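The Wall at Lustley

1. Morning

Rawan Karam said the wall would breathe if we let it. I asked him what it had been doing up to now.

"Holding its breath," he said, and wrote something on his clipboard.

I had hired him on the word of my cousin Nandini, who had also told me to buy the house. She believed in Lustley. She believed in the well water and the school bus and the man at the gas station who was going to open a bakery any month now. It was November and the gas station still sold nothing you could call bread.

Rawan's theory was oil. He had a tin of it with STISIK on the lid, and he set it down on a newspaper as if it might go off. Sixty dollars a tin. It fed the wood, he said. I said I had never seen wood eat. He laughed politely, the way you laugh at a customer who hasn't paid yet.

"Eighteen years I've been using this," he said.

"On the same walls?"

He thought about that longer than I liked.

We agreed that he would do one patch, a square low down where a chair could go in front of it, and I would look at it after lunch. I didn't promise to like it. He got down on his knees with a rag and started rubbing in small circles, and I went out to the kitchen and read the back of the invoice. It said the firm took no responsibility for color. It said the firm took no responsibility for smell. I read it twice to find out what was left.

My aunt, Ingeborg Lammers, had lived with that wall for most of her life and I doubt she ever put a thing on it but her hand, going past in the dark. She didn't trust products. She thought soap was mostly advertising. When I was small she told me the house had been built by a man called Kovács who cut every board himself, and even then I wondered where he'd found the time.

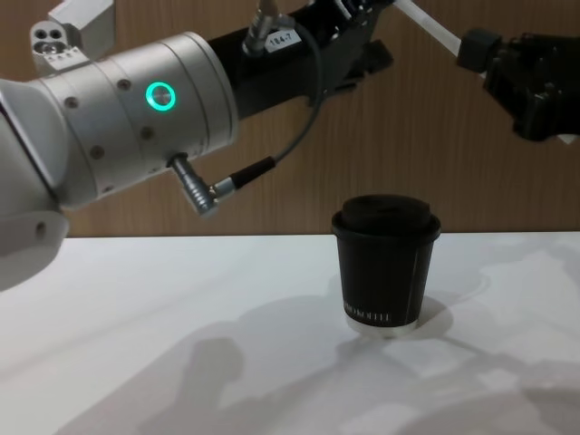
2. After lunch

Nandini came at one with soup and wanted to see it right away.

"Oh," she said. "Oh, it's glowing."

I looked. There was a patch of wall that was darker than the rest of the wall. I said so.

"Richer," said Rawan.

"Darker," I said.

"Deeper," said Nandini, who gets that voice from magazines.

He told me it needed four coats. After the fourth I would see the grain come up. I asked why the grain couldn't come up after the first, if it was so hungry. He said people always asked him that, and then he didn't tell me what he told them.

We ate the soup standing up. Nandini talked about Kovács, because she had the story from my aunt too, except in hers he'd had a brother and they'd stopped speaking over a door. I had never heard of a brother. I pointed out that the two stories couldn't both be right and she said of course they could, I just had to relax. Rawan asked if the brother had done the floor. He sounded as though it mattered for the price.

When they'd gone out to look at the well I went back in and crouched by the patch. It smelled like a church and a little like salad. I put my hand flat on the part he hadn't touched, then on the part he had, then back. The oiled part was stickier. I could say that for certain.

Then I moved my hand up, to about where a tall woman's would be, going past in the dark, and held it there for a while. It felt like wood.

"Well?" Rawan called from the porch.

"Leave the tin," I said. "I'm not paying for four."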